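Folding notes, part three: cloth that will not lie flat

I have been refolding the same class of cloth for most of the year, and I keep a short log of it here. The first two parts covered towels and pillowcases. Both are easy in the sense that they have a hem stiff enough to find by touch. Thin printed cloth has no such edge, and most of the time spent on it goes into locating two adjacent corners.

My method for a crumpled piece has settled as follows. Leave the heap where it is. Find any corner, lift it a hand's width, and let the rest hang. The second corner is usually the lowest point or close to it. Pull the two apart along the surface, not in the air, so that friction does some of the flattening. Then smooth from the held edge outward.

Surface matters more than I expected in April, when I was still working on a painted shelf. Cloth slides on gloss paint and the fold creeps while it is being pressed. A wood-look panel with a little drag is better. Light oak also shows a colored cloth clearly, and a straight seam or panel edge gives a line to square the first fold against.

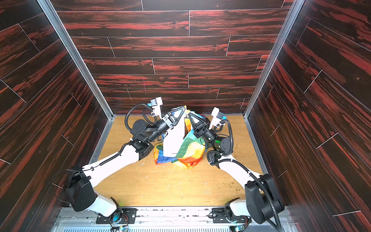

Textiles and Household Group, Tekholm

The rainbow cloth is the awkward one in the set. The colors help in principle, as a stripe that runs straight is a reliable guide to the grain. In a heap they work against you. Colors from different layers end up next to each other, and it is easy to take a fold for an edge. I now ignore the pattern until the cloth is open and only use it for the last alignment.

The dark plank pattern on the walls was a matter of taste. Mitali Bhattacharjee wanted plain white. I preferred the brown with the reddish-orange grain, laid as staggered boards, and the aluminum profiles in the rear corners look neater against it than they would against white. The wall pattern has no effect on folding as far as I can tell.

Talha Minhas asked whether ironing first would save time. On cotton, yes. On thin synthetics the gain is small and the cloth creeps more afterward. He also suggested the Jirkier fold, which goes in thirds lengthwise and then in half twice. It stores well but needs a flatter start than I normally get, so I have gone back to plain halves.

Log entry 1223 was the last in the old notebook. The new one has 24 lines to a page, and I allow up to 6 for each cloth. Napkins are next, starting with the ones that have a rolled hem.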